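Home | Topics | How Things Are Made | Wood and Materials | Ask Us

How a drawer works

Sep 23, 2020
By the Torkdale Learning Desk

A drawer is an open box that slides in and out of a larger box. The larger box is called the carcass. The carcass stays still and the drawer moves. Most drawers have a bottom, two sides, a back and a front panel. The front panel is the part you see when the drawer is shut.

The gap

A drawer must be slightly smaller than the hole it slides into. The space left over is called the clearance. If there is too little clearance, the sides of the drawer press against the carcass and it sticks. If there is too much, the drawer can twist as you pull it. One corner then moves ahead of the other and the drawer jams. This is called racking. Wide, shallow drawers rack more easily than narrow, deep ones.

You can test for racking with an empty drawer. Pull from the middle of the front and feel how it moves. Push it back, then pull gently from one end only. Stop if it jams, and push the other end until the drawer is straight again.

Friction

When two surfaces rub together, a force called friction acts against the movement. Rough wood has more friction than smooth wood. A full drawer has more friction than an empty one, as the extra weight presses the surfaces together harder. Rubbing a plain candle along the bottom edges of a wooden drawer leaves a thin coat of wax, and the drawer slides more easily. Large kitchen drawers often run on metal strips with small wheels or balls. Rolling parts lose less effort to friction than sliding parts do.

Wood and water

Wood takes in moisture from damp air and swells. In dry air it shrinks again. Wood changes size mostly across the grain and very little along it. The grain is the pattern of lines that shows which way the tree's fibres run. A drawer that moves freely in April may be stiff after a wet autumn.

The dark round marks in some planks are knots. A knot shows where a branch joined the tree. The wood there is harder, and the grain bends to go past it.

Something to hold

A drawer needs a place for your fingers. There are two common kinds:

- A notch or hole cut into the front panel. It has no extra parts and does not stick out.
- A handle or knob fixed to the front panel. It is easier to grip but takes up space outside the drawer.

Either kind is usually placed in the middle from side to side. A pull in the middle moves both sides of the drawer together and makes racking less likely.

Small drawer cabinets are useful for looking at these parts because the whole carcass can be seen from above. Look for the grain on the top panel, then compare the wood with the white drawer fronts. 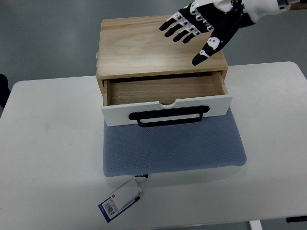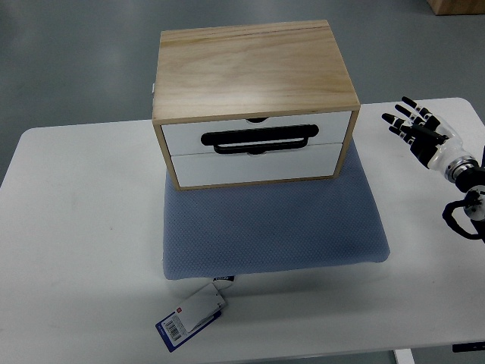
Wooden drawer cabinets with white fronts. First picture: a finger notch in the front of an open drawer. Second picture: a black handle on the upper of two drawers.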